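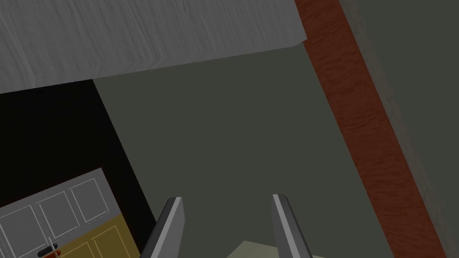 Gadden Floor Coating, satin gray

One-part floor paint for garages, basements and utility rooms. Comes in 80 or 196 oz cans. Roller or brush, no primer on bare concrete – old paint needs a light sand first.

Two coats. Leave overnight between them, longer if its cold. Not for decks.

Item no. 2038. Moffat trim tape sold seperately. Bulk orders over 297 cans – call the Pidunex desk before you order, stock is low till October.

Returns on unopened cans only.

3 comments | 12 shares

Contact us | © Pidunex Supply | Back to top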